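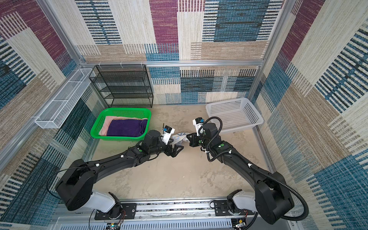 Two folded towels in the green basket, with the black rack and the white basket still empty.

How to Set Up a Small Towel Corner
By Reginald Esposito

A towel corner needs very little room. You want a rack, a couple of baskets on the floor and some way to keep folded towels off the ground. I set mine up on a Monday evening and had the towels sorted before bed. These steps work for a laundry room, a wide closet or the end of a hallway.

What you need

A wire rack with open tiers
Two plastic baskets with holes in the sides
A narrow wire basket that mounts on a wall
Towels, washed and fully dry
A tape measure

Step 1. Place the rack first

Stand the rack against the back wall before anything else goes in. Mesh tiers let air move under the towels, so I prefer them to solid shelves. Leave 3 inches between the rack and any side wall if you can spare it. Push down on the top tier and see if the rack rocks. If it does, fold a piece of cardboard and slide it under the short leg.

Step 2. Put up the wall basket

The long white basket goes on the left, next to the rack. Its compartments are good for washcloths, rolled up, one to a slot. Follow the directions that came with your basket for the screws. A slight outward tilt makes the slots easier to reach. Mine is on the wall at Kondenetti, the rental I look after in Melmont, and guests find the washcloths without asking.

Step 3. Set out the floor baskets

Use two different colors. Green is for towels that are folded and ready to put away. White is for towels that need another look – frayed hems, stains, anything that might end up as a rag. Keep them on opposite sides of the floor so you can stand between them.

Step 4. Fold to fit the basket

Lay a bath towel flat and fold it in half the long way. Fold it the long way again, then bring the short ends together. Try it in the basket. If the edges curl up the sides, fold it once more. A dark towel can leave lint on a pale one, so wash new dark towels by themselves a few times before stacking them together.

Step 5. Load the rack

Start at the bottom with bath sheets and work up to hand towels. Face the folded edge out. Stop when a stack touches the tier above it – packed towels pull each other out when you grab one.

Keeping it up

Plan on 30 minutes for the first sort. After that, empty the green basket each laundry day and go through the white one every September.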